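Bunting Word List

A list of everyday household and workshop words in Canadian Ukrainian, with English glosses and notes on use. Collected by Huguette Boychuk from family letters, recipe cards and talks with older speakers. Plain text, UTF-8.

What is in the list

The list has 264 entries. Most are nouns for things in the kitchen, the yard and the shed. Verbs are included where a speaker used one that differs from the standard form, and a few set phrases are kept whole. Place names and family names are left out.

Files

bunting.tsv — the entries, one per line
sources.tsv — a short code for each letter, card or talk
changes.txt — what was added or fixed in each version

Columns in bunting.tsv

id — a number that stays the same between versions
word — the word as written or heard
standard — the nearest standard Ukrainian form, blank if there is none
gloss — English meaning in a few words
source — one or more codes from sources.tsv
sure — 3 for confirmed by more than one speaker, 2 for one clear source, 1 for a guess

Spelling

Words from letters keep the spelling of the letter, even where the same writer spelled it another way on the next page. Words from talks were spelled by ear and then checked against the letters. Stress is marked only when a speaker was asked about it.
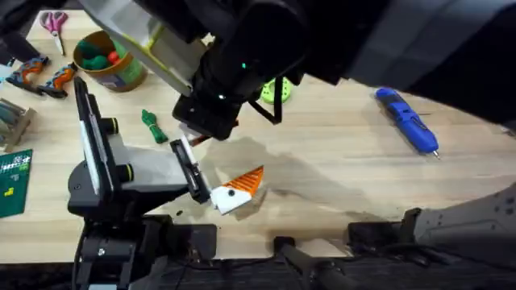
Loanwords from English are the hardest part. Many of them took Ukrainian endings and were used that way for decades, so a speaker may not think of them as borrowed. They are in the list if they turn up in a sentence that is otherwise Ukrainian. A word dropped in with its English ending and English sound is not. There are borderline cases, mostly to do with cars and stoves, and these have a 1 in the sure column until someone can settle them.

Loading the file

The separator is a tab. There is a header row and no quoting. Some spreadsheet programs guess the wrong encoding when you double-click the file, so open the program first and use its import menu. In the Plerkon viewer, choose "tab" and leave the other settings alone.

Known problems

10 entries have no source code. They came from a notebook whose first pages are missing.
The words for fences and gates come from a single talk and should not be taken as common use.
Glosses for baked goods are too short. Several different breads are all glossed as "bread."

Versions

Version 2 was the first to include the sure column. Version 3 merged the Kito letters and fixed a sorting error that put words starting with the letter Ґ at the end of the file.

Use

You may copy, change and share the list for any purpose. Please keep the source codes with the entries. Corrections are welcome — send the id, the change you want and where you heard or read the word.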